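3.2 Vanity units placed away from the wall

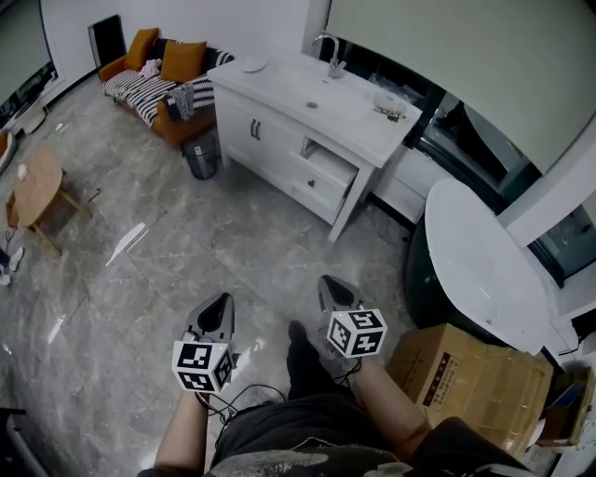

Figure 4. White vanity on open floor, right-hand drawer partly open.

We use cookies to improve your reading experience. Accept | Manage settings

The Brokholm unit was the second one we looked at. White top, integrated basin, chrome faucet at the back with a curved spout. Set out on the marble-effect tile so people could get at it from more than one side (Fig. 4). Bloxham had argued for this in the pilot - with a wall behind it, everybody just stands in the middle and reaches.

Small things end up on the counter. In Fig. 4 a round white dish sits near the left end, a few small items and a small white container toward the right. Same pattern in the Clegg homes, where keys and rings were left by the faucet even when the drawer had room. Drawer use was low overall: 590 logged put-aways, most of them to the countertop. Furnival codes a partly open drawer as "open" whatever the gap, and we kept to that thoughout.

Legs matter more than we expected. A unit on legs leaves floor to be cleaned under it, and the August households complained about exactly this. Two of the nine said they would of picked a closed base. Tile grout not scored here, see 3.4.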